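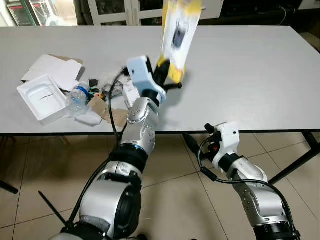
What charge level should a spare phone be stored at?

Between 40 and 60 percent, powered off, in a dry drawer away from any heat source. A lithium-ion cell left full for months loses capacity faster, and one left empty can drop below the voltage at which the phone will accept a charge.

Storing a spare

Turn off any alarm or scheduled power-on first. Some phones start themselves for these and run down in the drawer. Remove the SIM card and take the phone out of a thick case. Check the level every three months and top it up to 60 when it has fallen under 40.

Charging in the workshop

Keep the phone off the bench while sanding or grinding. Fine metal dust collects in the port and can bridge the contacts. If the cable no longer seats fully, switch the phone off and loosen the packed lint with a wooden toothpick – never a pin or a paper clip.

Labeling cables

Old and new cables look the same once they are in a box. Wrap a strip of masking tape near the plug and write the length and rated wattage on it. The Ruvine braided cable in our kitchen is marked 60 W; the thin one that came with a Stasiv power bank is charge-only and carries no data, so it has its own tape color.

Reading battery health

Most phones are rated to keep a stated share of their original capacity over a set number of cycles. Ours shows 400 cycles and 70 percent, and it now shuts down early in a cold garage. At that point replace the battery – settings changes will not recover lost capacity.

Swollen batteries

If the screen lifts or the back bulges, stop charging. Do not press the panel flat. Take the phone to a battery drop-off point.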